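Ticket 814 – Order confirmations going out twice
Opened by: Golnar Hassanpour, Cutlow Gift Boxes
Assigned to: Jordan Lockwood
Opened: Aug 15, 2022
Status: Pending customer

Golnar Hassanpour wrote:
Customers who order the snack box get two confirmation emails, a few seconds apart. Same order number, same total. Other products send one. I turned the Britine mail add-on off and on again and cleared the shop cache. No change. 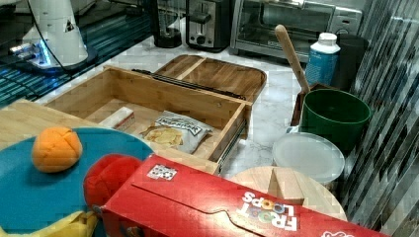
Snack box, lid open, with a bag of chips inside

Jordan Lockwood wrote:
I can reproduce this on the test shop. The mail log shows 2 send events for order 192, both from the queue worker. The snack box is set up as a bundle, and the bundle has its own "notify on purchase" setting – it was added in the February update and is on by default. Please go to Products, Bundles, Messages and uncheck it, then place a test order.

Golnar Hassanpour wrote:
Unchecked. Test order sent one email. Urs Leitner in our office still got two for his, but he ordered before I saved the change.

Jordan Lockwood wrote:
That fits. Jobs already in the queue keep the old setting for up to 12 hours. Leave it overnight and let me know if any order placed after the change sends two.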